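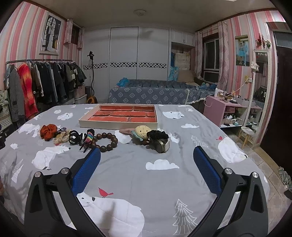 Scrunchies, claw clips, a bead bracelet and a wristwatch on the bed, with the tray behind them.

One box for the small things: Kultomari starts its spring tidying in Lengyel

The home club Kultomari has opened its spring tidying program in Lengyel, and this year the subject is very small. The members will work with the things which lie on the shelf, by the sink and on the edge of the bed: hair ties, clips, bracelets, watches and little toys. For this they get one shallow box each and 20 minutes of time.

Until the closing of the list, 144 households have put their names down. In October, when the club did winter coats and shoes, it had 247. The club says that it is satisfied with the lower number, as many families are away in the spring holidays and coats are a problem in every home.

The rules are short. All small things from one bedroom are put on the bed, on top of the cover, and spread in one row so that every piece can be seen. Then the owner decides what stays. What stays goes in the box, and the box must remain open, without a lid. If it does not fit, something has to leave or find another place. A second box is not given.

The club recommends to make the bed first and to smooth the cover well. On a printed cover with many figures, a small clip is easy to miss, and last year one family looked a whole evening for an earring which was on the bed all the time.

Hair accessories are expected to be the largest group. In a trial which the club made with its own members in winter, the scrunchies took more room than all the jewelry together. The thick fabric ones do not lie flat, and two or three of them can fill the corner of a shallow box. Claw clips are also difficult, for they catch in other things and bring them along when you lift them.

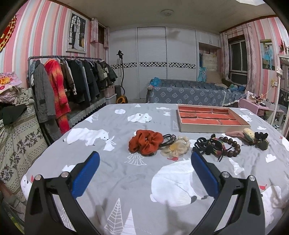

For hair ties which have become one tangle, the club advises to take them apart before anything else is sorted. It is slow work and children are often better at it than adults. Bead bracelets should be laid in a loop and checked along the cord. If the cord looks thin at one place, the bracelet goes aside for repair, and the club can restring it on the last evening of the program. Bows and pieces with metal edges are better kept a little apart from fine fabric.

Boxes can be collected at the Brultari shop in Lengyel, where they are kept behind the counter under the name of the household. They are rectangular, with low sides. Members who already have a suitable tray or a lid from an old gift box are asked to use it and leave the club's box for somebody else. It is also allowed to line the bottom with paper or with a piece of patterned sheet.

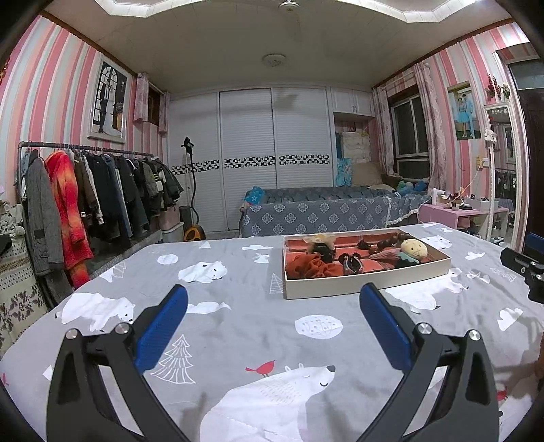

Page last changed: 27 March 2024

Toys were a question at the preparing meeting. Some members wanted to leave them out completely, and others said that in a child's room there is no border between a bracelet and a small plush animal, they live in the same drawer. The decision is that small soft toys may go in the box if they fit next to the other things. Larger ones stay on the bed or on the shelf and do not count.

Where two beds stand in one room, both can be used, one for sorting and the other for the things which wait for a decision. Families with several children may ask for up to four boxes, one for each child.

Things which are clean and whole but no longer wanted can be brought in a bag to Dosex, the exchange room next to the library. Watches are accepted there also without a battery. Single earrings and broken clips are not accepted.

The program continues until all registered households have had their turn. Whoever missed the list can still write to the club and will be told if a place becomes free. The subject for next October is kitchen drawers.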